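Home | Kitchens | Laundries | Small Spaces | Galleries | About

Gallery: the Wamer kitchen, finished at last!

24 Apr 2022

We have been promising this one since March, and I'm so pleased to finally put it up. Wamer is a narrow old place with a kitchen that everyone had to sidle through, and the owners wanted to cook, store everything and still get a pram past the bench. They came to us with a folder of 47 saved pictures (we love a folder) and nearly all of them had white cupboards and black handles, so that part was settled before the kettle had boiled.

The cabinets were made by Baysal, who did the Brilach pantry in our last gallery, and the floor came through Wisix. We went back and forth on the floor for ages. The owners had their hearts set on something pale and shiny, I was nervous about footprints, and I'm happy to report that I lost.
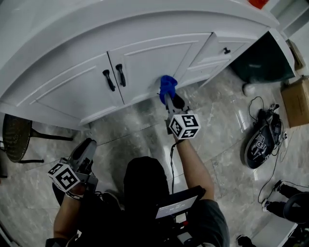 Square corners were the whole trouble with the old layout. You'd come in with the shopping and cop one right on the hip, every time, so the new run had to bend around the walkway. Getting raised-panel doors to follow a bend takes patience, and Baysal sent two sample doors back to the workshop before they were satisfied. I adore how the white front sweeps around in one long bow over that marbled floor, with the black pulls sitting either side of the seam where the doors meet. The little black knob on the drawer was my own request! It's a narrow drawer and a long pull would have swamped it.

A few bits for the detail lovers: the kick is set well back so there's room for your toes when you're chopping, and the top edge has been rounded over as well. The doors are white all over, and they wipe down with warm water and a soft cloth. Inside the big cupboard are the mixing bowls, the slow cooker and more than 63 jar lids, which the owners swear they have jars for.

Next gallery: the Brilach laundry, with the fold-down drying rack so many of you have asked after.

Comments (5)

curvybench: Oh, this is gorgeous. Is a curved door much dearer than a flat one? We have a corner that is crying out for it.

Reply from the author: It does cost more, yes. Ask for a price on the curved section by itself and keep the rest of the run straight.

tealeaf: Love the black on white. Do the handles show fingerprints?

Reply from the author: A bit, mostly flour!

paddock_gate: My hip would like to thank you on behalf of hips everywhere. What colour is the white?

Contact us | Copyright 2022, all rights reserved | Back to top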